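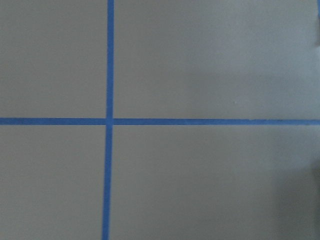 集落地理学 講義資料 第5回
谷口集落の立地と街区形態

担当:Qistina Yeoh

1. 対象と用語

谷口集落とは、山地を流下した河川が平野または盆地に出る地点に成立した集落を指す。山側の産物と平野側の産物が交換される位置にあり、定期市を起源とするものが多い。前回扱った渡河点集落とは成立要因が重なるが、本講義では交換機能の有無を区分の基準とする。渡し場や橋があっても市の記録を欠く集落は、渡河点集落に含める。

事例にはStistia地方のDrurkhamを用いる。Drurkhamは標高400 mの段丘上にあり、Clornurus川が南側の崖下を東流する。段丘面は北から南へ緩く傾き、末端は急崖となって河床に落ちる。旧市街は段丘面の東半部を占め、西半部は長く耕地であった。現在の行政区域は対岸の斜面を含むが、以下でDrurkhamと記す場合は左岸の段丘上の市街のみを指す。

2. 自然条件

段丘を構成するのは円礫を主体とする河成堆積物で、基盤は頁岩である。礫層の透水性が高いため段丘面上では浅い井戸が得にくく、初期の居住は崖線沿いの湧水点に限られた。湧水は礫層と頁岩の境界に並び、旧市街の南縁に共同水場が集まる理由もこの境界の位置から説明できる。

冬季には谷の上流から冷気が流下する。12月の朝方は段丘面より河床付近の気温が低くなり、霧が崖下に滞留する。旧街道が河岸を避けて段丘崖の上を通ることについて、冷気と霧を要因に挙げる見解と、出水の回避だけで足りるとする見解がある。Espinozaは後者をとる。河岸の低地に中世の居住痕跡がほとんど認められない点は両者とも認めている。 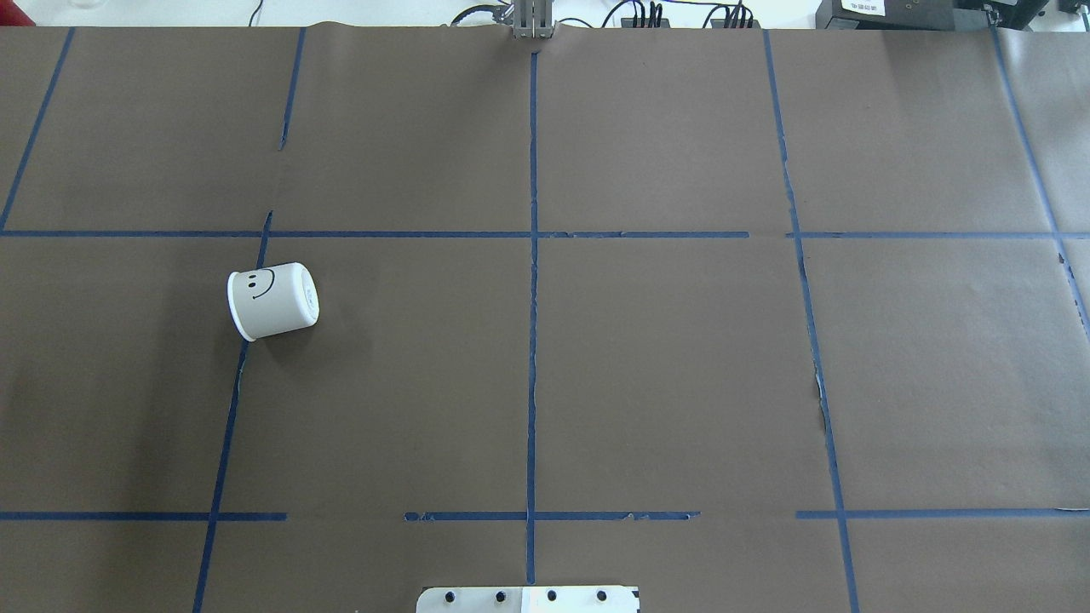
3. 市場町としての成立

市の開設を許す特許状は領主の城館に対して出されたもので、住民に直接与えられたものではない。この区別は市場税の帰属を考えるうえで重要である。税は当初、城館の収入に数えられ、町の会計に移るのは市壁の修築費を町が負担するようになった後である。

取引品目は、山側から羊毛、木材、チーズ、平野側から穀物、塩、葡萄酒が挙がる。家畜の市は市壁外の西側で開かれ、穀物の市は市壁内の広場で開かれた。二つの市の位置が分かれた結果、西門の外に宿屋と鍛冶が集まり、後の西街区の核となった。

市壁内の広場は細長い台形をなす。街道の拡幅部が広場化したもので、計画的に設けられた方形広場とは起源を異にする。広場の長辺に面する敷地は間口が狭く奥行が深い。間口に応じて地代を課す慣行と対応しており、同様の敷地割は上流の二つの村にも小規模に見られる。

人口の推移は史料の性質が時期によって異なるため、単純に比較できない。炉税台帳に記載されるのは課税対象の世帯だけで、聖職者の住居と施療院の収容者は含まれない。最も保存のよい台帳には1,382戸が記されるが、この数には市壁外の農家が含まれる。Cervantesは市壁内に限った戸数の復元を試みており、台帳の記載順が街路順に一致することを前提としている。前提の妥当性は第4節で扱う敷地図との照合による。

4. 敷地図と街区

Drurkhamには縮尺2,000分の1の敷地図が残る。製作者の名からKadrić図と呼ばれる。図は複数の図葉に分かれ、図葉ごとに紙の伸縮が異なるため、接合にあたっては街路の交点を基準点とする。旧市街では次の点に注意して読図する。

・城館の台地を回り込む街路は等高線に沿い、直線区間が短い。
・広場から南へ下る小路は水場に向かう。幅員は一定しない。
・市壁の跡は西側では弧状の街路、北側では敷地境界として残る。
・東門付近では図葉の縁が欠損しており、境界線は後補である。後補の線は原線より細い。

旧市街の西に接する西街区は、耕地の区画を引き継いで造成された。街路は東西と南北の二方向で構成され、旧市街との境に三角形の残余地が生じている。残余地の一つは荷車の溜まり場となり、別の一つには秤量所が置かれた。いずれも後に建物で埋められたが、敷地番号が前後の番号と連続しないため、図上で識別できる。

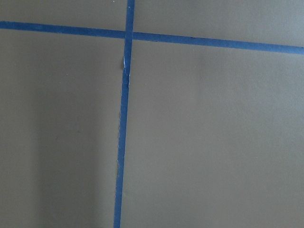 図3 直線二本の交差。わずかに斜交する。

格子状の街区を記述する際は、街路の方向、間隔、交角の三つを別々に記録する。「碁盤目状」という語はこれらを区別しないため、報告書での使用は避ける。交角が直角であっても間隔が不揃いな例は多く、耕地由来の格子では一方向の間隔だけが揃う傾向がある。西街区では南北方向の街路の間隔が揃い、東西方向の街路の間隔は北へ向かうほど広い。Jaramilloは、間隔が揃う方向を旧耕地の畝の方向とみなす。ただし畝の方向を直接示す史料は見つかっておらず、灌漑溝の走向による傍証にとどまる。
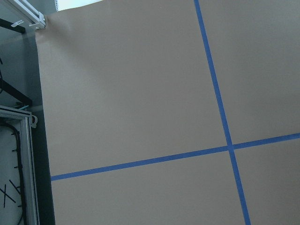 西街区の南北街路は、敷地図の上では一本の直線として描かれているが、実測すると北端と南端で軸がずれる。原因としては、測量時の基準線の誤差、敷地境界の漸次的な移動、段丘面の傾斜に沿った意図的な調整の三つが考えられる。クラフト紙に貼られた縦方向の青いテープは下へ進むにつれてやや右に寄っており、偏りの現れ方としてはこれと同種である。線の縁をたどるだけではこの種の偏りを見落としやすい。読図にあたっては街路の両端で図郭からの距離を測り、差を求めたうえで街路の全長に対する比として記録する。途中に屈曲点がある場合は区間を分け、区間ごとに値を出す。

5. 門前機能と宿泊業

Drurkhamは上流の修道院へ向かう経路上にあり、市場機能に加えて通過者への宿泊機能を持った。宿屋の分布は当初西門の外に偏るが、修道院への道が東門経由に付け替えられると、東門内側にも立地するようになる。この移動を宿屋の転出とみるか、新規開業とみるかは未解決である。営業許可の名義が家ごとに引き継がれたため、許可簿から経営者の交代を追うことは難しい。

Serranoは許可簿と敷地図の照合により、西門外の宿屋の敷地が鍛冶や馬具の店に転用されたことを示した。転用後も厩の部分は残され、家畜市の開催日には有償で貸し出された。したがって、街区の用途を分類する際に主たる業種だけを採ると、西街区の宿泊関連機能は過小に評価される。

鉄道の開通後、駅は段丘の下、Clornurus川の右岸に置かれた。旧市街との標高差が大きく、駅前と旧市街は別個の商業地として発達する。橋のたもとに形成された街村は両者を結ぶが、連続した商店街には至っていない。駅前の宿泊施設は旧市街のものより規模が大きく、敷地の間口も広い。

6. 課題

配布した敷地図の写しを用い、西街区から街路を一本選んで次の作業を行うこと。

(a) 街路の両端と各交点に記号を付す。
(b) 各交点での交角を測り、表にまとめる。
(c) 軸のずれについて、第4節に挙げた三つの原因のうちどれが妥当かを論じる。複数を認める場合は区間を示す。

写しは複写時に縮小されている。長さを求めるときは図の余白にある目盛を用い、縮尺の数値から直接換算しないこと。提出物には使用した図葉の番号を明記する。東門付近の図葉は今回の課題の対象に含めない。

参照資料(閲覧室備付)
L. Espinoza 「Clornurus川中流の段丘と街道」
I. Cervantes 「炉税台帳の記載順について」
S. Jaramillo 「耕地割と西街区」
L. Serrano 「Drurkhamの宿屋と営業許可簿」

次回は対岸斜面の散村を扱う。第4節の用語を前提とする。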